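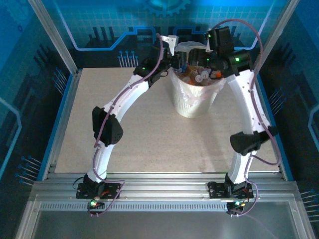 Open day at Sivside, who else went?

dogleg_weld
Posted 6 Sep 2021
Went to the Sivside open day with a coworker. Parking was a mess and the sign for the visitor entrance pointed at the loading dock. Once we got in it was worth the drive. They had the big palletizing line running in the main hall, a welding cell behind curtains, and the small two-arm stations in the back room past the restrooms. I spent most of my time in the back room.

I'm looking at automating some sorting at our shop. We get mixed returns, small plastic parts and caps mostly, and right now two people pick through them by hand. So the station with the bucket was the one I cared about. Anybody else watch that one for any length of time? I want to compare notes before I call them.

mrs_torque
I was there in the morning. I saw the bucket demo for maybe ten minutes. It's slow. If you have two people doing it now, I don't see two small arms keeping up with them.

dogleg_weld
Slow is OK for us if it can run after everybody goes home. What I didn't like is the bag. They had a thin plastic bag in the bucket, folded over the rim, and our bins are lined the same way. I asked what happens if a gripper grabs the liner and the guy said they were working on it.

papercut71
The bag is a real problem. We tried a single arm with suction on lined bins two years ago and it picked up the liner more than it picked up parts. We ended up dumping everything into a shallow tray first. Once you do that the job gets a lot easier and you probably don't need the second arm at all.

halfstep
Disagree on the second arm. Both grippers were working over the same bucket, and that's harder to do than it sounds without them hitting each other. If all you want is parts moved from A to B then sure, one arm and a tray. But if you ever want one to hold something while the other one pulls on it, you need both.

papercut71
He said sorting caps. What is there to hold?

halfstep
He said mixed returns. Ours come in half assembled. Ask him.

dogleg_weld
Some are half assembled, yes. Maybe one bin in 6.

mrs_torque
Then you're buying a second arm for one bin in six. Have a person do those.

kettle_and_rail
I build enclosures for a living so I looked at the frame more than the arms. Slotted aluminum extrusion, each arm bolted to a black plate on the front rail. Nice and simple. Both arms come off the same rail, so if you need to swap one you can do it from the front. I liked that. I did not like the cabling. The purple cable loops way out on each arm and then runs down to the base, and there are little circuit boards sitting right at the front edge with their LEDs showing. Fine for a demo. In a shop somebody will catch that with a sleeve or a broom handle in the first week.

halfstep
They do need some slack at the elbow or the arm can't move.

kettle_and_rail
Sure, but there's slack and there's a loop you could hang a coat on. Put the boards in a box and clip the cable closer.

bluebin
Did anybody find out why the walls are printed like that? Bright blue circuit board pattern on every side. My son thought it was great. I figured it would confuse the cameras.

mrs_torque
I asked. The person at the table said it was left over from a trade show. I wouldn't read much into it. The work surface is plain speckled board, and that's what matters for picking. I'd still want to see it in front of a gray wall under shop lights.

dogleg_weld
Did anybody get a price? I was told to email.

papercut71
Same. I got a flyer and a pen. Mendier was more upfront when I visited them, they gave me a number on the spot, but theirs is one arm and you have to use their trays. Aguiar wouldn't talk to me under a certain volume. We do 816 bins a month and that wasn't enough for them.

halfstep
Mendier support is bad. We waited most of a summer for a replacement wrist motor.

papercut71
Ours came in a week. Depends who you get, I guess.

bluebin
There's another open day at Hindum later in September. Smaller place, but they let you bring your own parts and put them in the machine. Registration is on their site.

dogleg_weld
That's what I need. I'll take one bin with the liner in it and one dumped in a tray and see what they do with each. Will post back.

kettle_and_rail
Bring one of the half assembled ones too.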